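2. Planning what to buy (before you buy anything)

I wrote this section after setting up my second Alum two-arm kit, and it's the one I wish I'd had open the first time round. The arms arrive in one big delivery and it's very tempting to think you're done spending. You aren't! Read this through with a pencil and a spreadsheet before you place the order, then go on to section 3 for the unpacking.

All prices are in pounds and are what I paid, delivery included. Yours will differ, so treat them as places to start.

2.1 Work out the job first

1. Write down one job you want the arms to do. Mine was hanging clothes on a rail. Yours might be folding towels or stacking cups, but pick one for now — you can add more later and the arms won't mind.

2. List every object the arms will have to touch for that job, then double it. For clothes I wanted thick things, thin things and stretchy things, because a gripper that copes nicely with a T-shirt can make a real mess of anything heavy.

3. Measure the floor. You need room for the base, the full reach of both arms, and a person walking past behind with a cup of tea. Mark it out with masking tape and leave the tape down for a day or two before you commit. I moved mine twice.

4. Check where the nearest sockets are. The kit wants two of its own, and I wouldn't run it off an extension lead that's already feeding the kettle.

Note: if the arms are going upstairs, measure the stairs too. The delivery people will bring the crate to the front door and that's as far as they go.

2.2 The budget sheet

Set up four columns: item, who from, price, needed by. Then fill in the lines below, in this order (the order matters a bit, as the first few take longest to turn up).

1. Spare fingers for the grippers. I get mine from Germont at £110 a pair. Buy one spare pair per arm on day one. Fingers are the part that gets knocked, and waiting two weeks for a replacement with everything else ready to go is miserable.

2. Wrist brackets. The kit comes with a set, but if you're adding anything at the wrist you'll want extras. Uchida sells them in packs of 4, and I've never regretted having the leftovers in a drawer.

3. Cables. Order longer than you think. The cable to the wrist has to follow the arm through its whole reach with slack to spare, so measure with the arm stretched right out and then add a forearm's length (your own forearm is fine for this, I used mine).

4. A rail or rack, if you're doing clothes. Any high street one will do so long as it stands steady when you tug it sideways.

5. Hangers. Buy a mixed lot, plastic and wire, in loud colours. Bright hangers are far easier for you to spot when you're looking back over a session, and they cost pennies.

6. Clothes. Charity shops! I set aside £100 for this and still have some of it left.

7. A service visit. Jemach charges £260 for a call-out in my area. I put one visit in the first year's budget and didn't use it, so it rolled over into the second.

Caution: don't take the money for spares out of the service line, or the other way round. I did this in January and ended up with neither when a joint needed looking at.

2.3 Things that don't need buying

You can skip a special room. A tiled or hard floor is easier to live with than carpet, as the rack feet don't sink, but ordinary household furniture nearby is fine provided it's out of reach of both arms. You can also skip the branded workbench, which is lovely and costs a fortune.

2.4 Do a trial run before the second order

Hold back part of the budget, perhaps a quarter of it, until you've had the arms working on the real job for a week. What you need next gets much clearer once you've watched a few sessions.

1. Put up the rack and hang one light item on it.

2. Give one arm something awkward. Denim is a good choice, being heavy and full of folds.

3. Watch the cables first and the clothes second. If a cable pulls tight anywhere, stop and go back to line 3 of the budget sheet.

4. Watch whether the rack shifts. If it does, add a heavier rack to the second order.

5. Write down anything you found yourself wishing for. Half of my list was hangers.
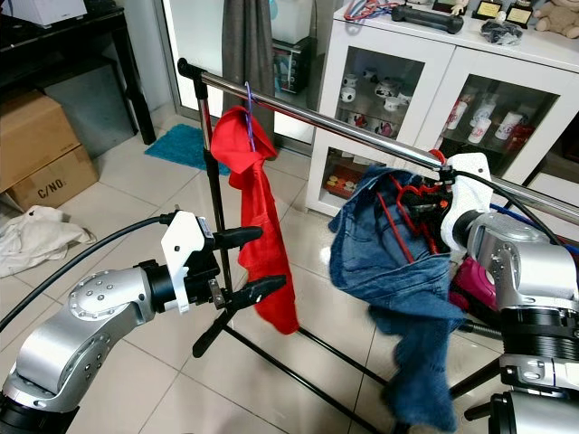

Fig. 2. Clothes rack job: right gripper on the denim, left gripper open, red cloth on the rail.

Note: keep the arms switched off while you move the rack. The emergency stop is covered in section 4, and you should read that page before step 1 here — sorry, I know it's out of order.

2.5 Placing the second order

Go back to your sheet and strike out anything you didn't touch all week. Then order the spares, the longer cables and the extra hangers together to save on delivery. Germont and Uchida both post small parts in padded envelopes, so you needn't stay in for those. Keep the receipts with the manual, as you'll want them if you claim on the warranty (section 9).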